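Keeping the Lantern Week in Tejada

Each February the town of Tejada closes its main street to traffic for seven evenings and hangs paper lanterns from the church square to the river steps. The custom is older than the town's written records, and for most of its history it was organized by the families who lived along the route. Responsibility now rests with the Stilport Regional Heritage Office, which took over the permits, the insurance and the printed program. The office's festivals coordinator agreed to discuss the change, and the place of the holiday in the life of the district, shortly before this year's opening.

The coordinator described the week as a household holiday first and a public event second. "Visitors come for the procession on the final evening, and they are welcome," the coordinator said. "But the greater part of the observance takes place indoors. Families clean the front room, settle small debts, and leave one lantern unlit in the window until the youngest person in the house has come home."

The unlit lantern is the detail most often missing from travel guides. According to the coordinator, it was once found in nearly every house on the hill side of town and was rare on the river side, where people set a bowl of salt by the door instead. Marriages between the two sides have blurred the line. A survey by the office two years ago recorded 1,364 lanterns hung in public places, and the same survey asked residents about their customs at home. Of the 200 households that replied, 86 still kept the window lantern.

"We had expected a lower figure," the coordinator said. "The older residents told us the practice was finished. Their grandchildren, it seems, had not been informed."

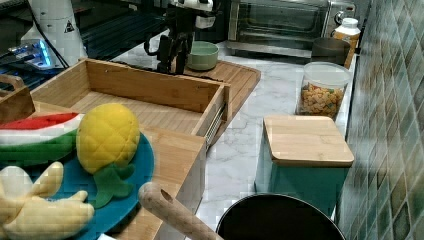
Food during the week follows its own rules. No bread is baked on the first day, and the second is given over to pronasero, a flat cake of chestnut flour and orange peel that is cut by hand and sent to the neighbors on either side. The plate must not be returned empty. The coordinator recalled a childhood in which the same dish crossed the same wall several times in one afternoon, carrying walnuts, then candles, then a jar of plums.

Asked whether official management had altered the character of the holiday, the coordinator gave a measured reply. The procession now begins at 7 p.m., where it formerly began when the bell ringer judged the sky dark enough. Open flames are limited to the square. The number of street stalls has been fixed at 23, and applicants must live or work in the municipality.

"There were objections to the fixed hour, and I understand them," the coordinator said. "We had families with small children waiting in the cold — in one year, for well over an hour. The bell is still rung. It no longer decides the matter."

The office has left the songs alone. There are four of them, and the words differ from street to street. A proposal to print a standard text in the program was withdrawn after a public meeting, and the program now carries only the opening line of each.

Lanterns are taken down on the morning after the procession. Those that can be mended are stored in the old Takex warehouse near the station, and residents may collect damaged frames free of charge until the end of the month.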